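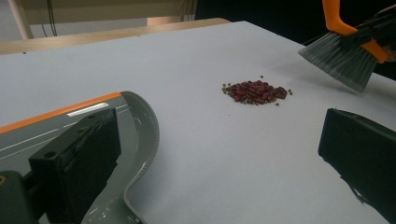

**Birdie Gallagher**

Speaker notes: hedges for public grounds, planting and the first three years

*Slide 1: title*

Good morning. On behalf of the grounds department I thank the Society for the invitation. The talk covers the choice, planting and early care of mixed hedges on land open to the public. It does not deal with established hedges in need of hard renovation, which Yasuo Iwasaki will take up after the break.

*Slide 2: the Bogale site*

The department manages 189 metres of new hedge at Bogale, planted in a single season along the northern and western boundaries. The soil is heavy clay over chalk. The western run is exposed to wind for most of the winter and lies wet at its lower end.

Point to the gateway on the plan. Questions usually come up here about vehicle access. Take them at the end.

*Slide 3: choice of plants*

Hawthorn makes up the greater part of the planting, with field maple, hazel, dogwood and a small amount of holly. Blackthorn was left out beside the footpath on account of its thorns and its habit of suckering. Beech was considered for the western run and set aside, as it does poorly in wet clay.

Members may wish to note that holly was supplied in pots and everything else bare-rooted. The cost per plant differs a good deal between the two. The full price list is in the handout.

*Slide 4: preparing the ground*

Turf was stripped to a width of one metre and the strip forked over. No manure was dug in. A mulch of composted bark was laid after planting and kept clear of the stems.

(Pause. Ezekiel Escobedo to pass round the soil samples.)

*Slide 5: planting*

Bare-rooted plants were set in a double staggered row, five to the metre. Roots were kept covered until the moment of planting. Each plant was firmed with the heel and cut back by half on the same day, apart from the holly.

Staff are often unwilling to cut back a plant that has only just been paid for. The department now writes this step into the work order, signed by the team leader.

*Slide 6: losses*

At the first count, 51 plants had failed. Most stood at the lower end of the western run, where water had lain. Replacements went in the following winter, with dogwood used in place of hawthorn in the wettest stretch.

Do not go into the supplier's guarantee. If asked, refer the question to Darnell Strickland.

*Slide 7: watering and weeding*

Watering was carried out in dry spells during the first two summers only. A thorough soaking every 12 days was found to be better than a light watering every evening. Weeds were pulled by hand within the row. Strimmers are not permitted within half a metre of the stems, and this rule now applies across all our sites.

*Slide 8: trimming and nesting birds*

The department does no hedge trimming from the start of March until the end of August. Young hedges are trimmed lightly in late winter, with the sides sloped so that the base is wider than the top. Light then reaches the lower growth.

Show the two side-on photographs. Allow a minute.

*Slide 9: records*

Each length of hedge has its own sheet, giving date planted, source, losses and work done. The sheets are kept on paper at the yard and copied to the office each quarter. Bakari Chege holds blank copies for any member who would like one.

*Slide 10: questions*

Invite questions. Remind those joining the afternoon visit to Bogale that stout footwear is required and that the lower path is uneven.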